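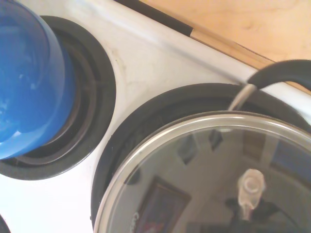 Fig. 1. A white stove: a large covered pan and a blue vessel.

HOUSING AND THE LAW OF SMALL THINGS
Handout 5: Who Pays for the Heat?

Bring this to class on 27 February 2024. Bring the reading too. I can tell.

1. The problem

Last time we dealt with rent, where at least everyone agrees what is being bought. Utilities are messier. A landlord buys the furnace, the windows, the stove and the water heater. A tenant uses them. Whoever gets the monthly bill cares how well they work, and the other party develops a remarkable calm on the subject.

Economists call this a split incentive. Tenants have other names for it, a few of which came up in the transcripts you read for today.

There are two basic arrangements:

Tenant pays the bill. The landlord picks the cheapest equipment that will pass inspection. The tenant would happily pay for better windows over ten years but has a lease for one.

Landlord pays the bill. The landlord now has a reason to buy good equipment. The tenant has a reason to open a window in December when the radiator gets lively, and to leave it open until it gets lively again.

Neither arrangement is wicked. Both waste money, and they waste it in different places. Be ready to say where.

2. Kinurstead and Clulstead

You will remember that these two towns share a river and a newspaper, and agree on nothing else. Their rental codes split in the same spirit.

Kinurstead requires a landlord to hand over the past year's utility costs before a lease is signed. The rule fits in one paragraph. It doesn't say what form the costs have to take, so for the first winter a number of tenants received a shoebox. The amended version says "a written total," and most of the shoeboxes went away.

Clulstead went the other way and set a minimum standard for the building itself: insulation, window seals, and the age of the furnace. There is no disclosure rule. The thinking was that if every unit is decent, nobody needs to ask. Whether every unit is decent depends on inspections, and inspections depend on the budget, which you may look up if you are having too good a week.

For discussion: the Kinurstead rule costs the town almost nothing and puts the work on the tenant. The Clulstead rule costs real money and puts the work on the town. Which one would you expect to hold up better in a tight rental market, when people sign first and read later?

3. Appliances 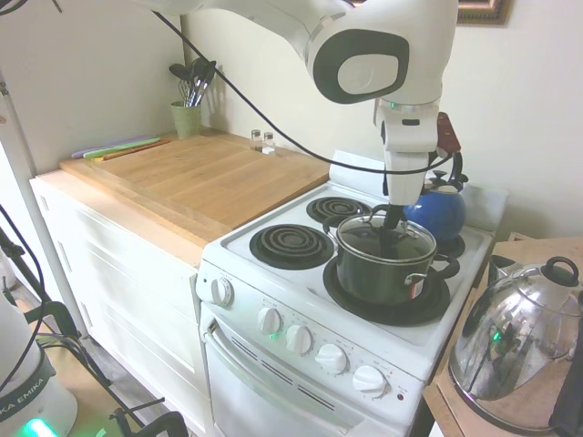 Students skip this part because it looks boring, then miss it on the final. An appliance in a rental is usually one of three things in law: a fixture (stays with the building), a furnishing (listed in the lease), or a courtesy (neither, and a source of grief). If a furnishing breaks, the landlord generally has to repair it. If a courtesy breaks, the lease says nothing and everyone discovers strong opinions.

The case to know is the Olvera dispute, page 39 of the packet. The lease said "kitchen as seen." The refrigerator died in the second month. The landlord's position was that the tenant had seen it. The tenant's position was that she had seen it running. She asked for $188 in spoiled food and the cost of a replacement, and got the first and half of the second. Read the reasoning closely. It is two pages long and changes direction on both of them.

Compare the standard Trustness lease form, clause 30, which lists every appliance by name and then says the list "may not be complete." I have read that clause every year since I began teaching this course and I still don't know what it is for. If you do, write it up for extra credit.

4. For next time

Read the submetering chapter, skipping the appendix unless you enjoy meters.

Find your own lease, or borrow a friend's, and mark every sentence that deals with heat, water or appliances. Cover the names and the rent. I don't want to know what you pay; it only upsets me.

One page, typed, on this: should the person who chooses the furnace have to pay to run it? Take a side. Papers arguing that it depends will be graded, and the grade will also depend.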